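**Rudix puts its desk-tidying robot up for rent**

PLUDGATE, July. If you have ever wanted to pay $2,092 a month to have your pens put away, the wait is over. Rudix, the Pludgate automation firm best known for a conveyor that sorted onions, has opened bookings for Omovham, a two-armed tabletop robot offered as a service to offices, school supply rooms and anyone else with a clutter problem and a budget.

The monthly fee covers the arms, the software, a technician's visit to bolt everything down and a phone line answered until 6 p.m. It does not cover the table. Customers supply their own, and the contract has a good deal to say about it: level, light in color, matte if possible, and able to bear the weight of the equipment without what the paperwork calls "sympathetic movement." Wobbling, in other words.

The minimum term is 2 months. Early termination costs one further month, and the customer must also find a box big enough to send the thing back in.

Omovham is aimed at small, dull jobs. It picks up loose stationery and puts it where it has been told stationery goes. The catalog it ships with lists 44 kinds of object, from glue sticks to tape dispensers. Staplers are marked "coming soon," as they were in the spring brochure. Customers can add their own items by guiding the arms through the motion by hand, a process the manual describes as intuitive and then explains over eleven pages.

Khondokar, a furniture rental company across the river, has had a unit on trial in its sample room since winter. Its review, circulated to other local businesses, is fair to the point of being painful. The robot was patient, it said, and quieter than the radiator. It was also slow. A desk that a member of staff could clear while taking a phone call kept Omovham busy for almost the whole of a lunch break. On the other hand, the company noted, Omovham did not then leave a sandwich wrapper on it.

Khondokar has kept the unit on, mainly for sorting returned desk accessories, a task for which there had been no takers among the staff.

Rudix says speed will improve with updates and that the early customer should think of the service in terms of consistency. The firm's own showroom desk is a fairly forgiving test of that.

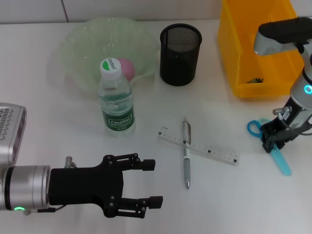

Rudix lets visitors watch for as long as they like, and there is a chair. The objects are the sort of thing found in any top drawer, and the arms work over them with indicator lights glowing and no sign of embarrassment. The right one can be trusted with scissors, at least a pair with a turquoise cover over the blades, while the left has the more philosophical matter of a pen lying across a ruler. A mesh pen holder stands at the back of the table. Anyone who has shared an office will know how rarely the one meets the other.

Competing arms can be bought outright for less, though they arrive without software or sympathy. Rudix is also offering a $2,000 flat rate to schools that sign before the new term, a saving of $92 a month, or quite a lot of pens.

Bookings are open through the Pludgate office. Installation slots are mornings only, and the technician would like somewhere to park.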